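Ostham Shared Shopping list
Archive: August
Subject: Re: What to put on the list for the stores cupboard

On the question of repellent and cotton buds, my answers are under each bit of the earlier message. I have cut the part about the van, which was settled on the other thread.

> I've got the list for the big shop half done and I'm stuck on the
> household section. Last time we came back with plug-in repellent
> refills that didn't fit the plug-ins in the Skomer rooms, and we had
> to take them all back. Can somebody who knows the shop tell me what
> they stock and where it is?

They keep all of it together. The repellents are on the shelf above the cotton buds and the other small personal items, so you can do both sections of the list from one spot without moving the trolley. It is the bay with the red shelving.

The two makes you will find are Good Knight and Maxo. Good Knight comes in red and white boxes and is on the left. Maxo is purple and is to the right of it, and there is a lot more of it on the shelf. Please write the make on the list and don't just put "repellent", as whoever is shopping will pick up whichever is nearest.
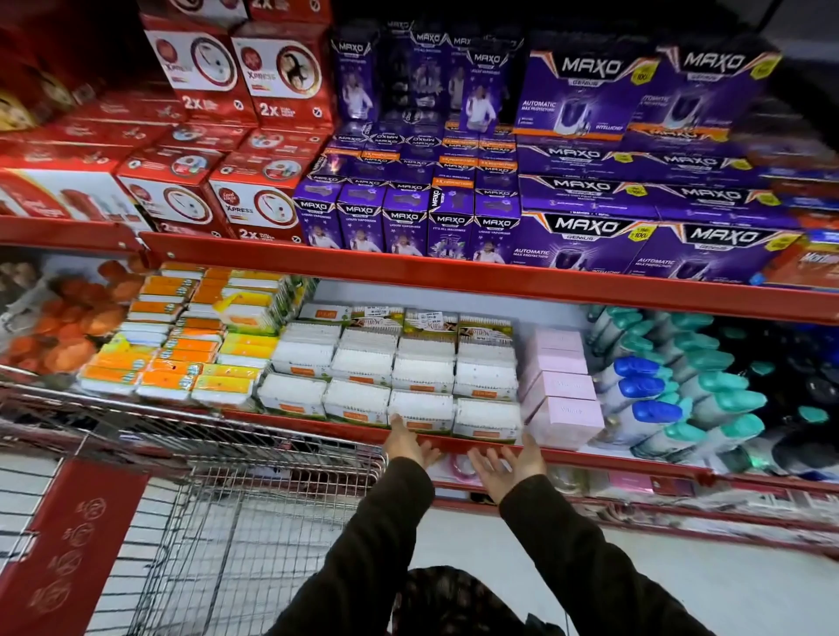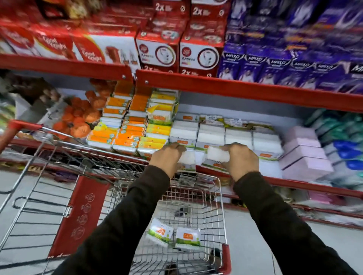

Page last changed: August, 16:40

The smaller Maxo boxes say liquid vaporiser on the front, and one that is turned round in the first picture has "FITS ALL MACHINES" on it. I would still try one in a Skomer plug-in before we buy for every room. The bigger Maxo Genius boxes show a plug-in device on the front and are not what you want if you only need refills. I think that is how we went wrong last time - the boxes are the same colour and they sit side by side.

> Also, do we want the Xpress ones or the ordinary ones? The list
> from spring just says "red box".

I don't mind which, but it has to be one or the other. There is more than one kind of red box on that shelf, so "red box" is no use to anybody. The Tekin house has been using Xpress and has not complained. If we go with Xpress, put "Good Knight Xpress" in full and say how many. My suggestion is 4 for Tekin and up to 3 for the spare cupboard, and nothing for Skomer until we know what fits.

> How many cotton buds? I was going to put six packs but I don't know
> how big a pack is.

It depends which sort you get, so say on the list whether you mean a box or a packet. A white box from the middle shelf is easier to keep in the bathroom cabinets. I would put down one box for each bathroom and leave it there. We had far too many after the spring shop and they were still turning up in drawers in July.

The white packets with the green and orange labels are a separate line on the list and should stay that way. Please don't add them to the cotton buds. If you see two in the trolley and two more in the hand, as in the second picture, that is the usual amount and you can leave that line alone.

> Last thing, what did the household section come to last time? I
> want to leave enough for the dry goods.

The whole spring shop was 2,559 and the household section was 1,034 of that. It was too much, and a good part of it was the refills we returned. The refund went back into the same pot, so it won't show on the receipt. I would plan for less this time and give the difference to rice and flour.

A few other points while the list is still open:

Small packets should be bagged separately at the till. They slip down between the tins otherwise and get left in the bottom of the box when we unpack.

Repellent goes on the top shelf of the stores cupboard, away from the food. Sutau has asked for this before and it is written on the inside of the door.

Keep the receipt flat. The last one was folded so often that I couldn't read the second half.

If you can send round the finished list by 6 in the evening I will print it and leave it on the hook with the cupboard key. Anything that comes in later will have to wait for the next shop.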